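Why do pipes need valves?

A pipe is a bit dim. Pour something in one end and it comes out of the other, all day long, whether you want it or not. A valve is the part that says stop. The tap on your bath is one.
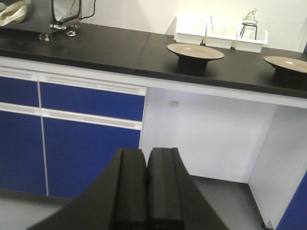
A long black worktop.

Some valves let liquid go one way only. A flap swings open when water pushes forwards — and shuts when it tries to sneak back. 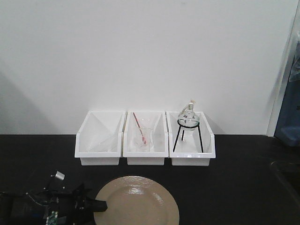

Lindalva Caldeira

Big factories can have 702 valves, each with its own number. Somebody has to remember which is which. Grown-ups call this a job.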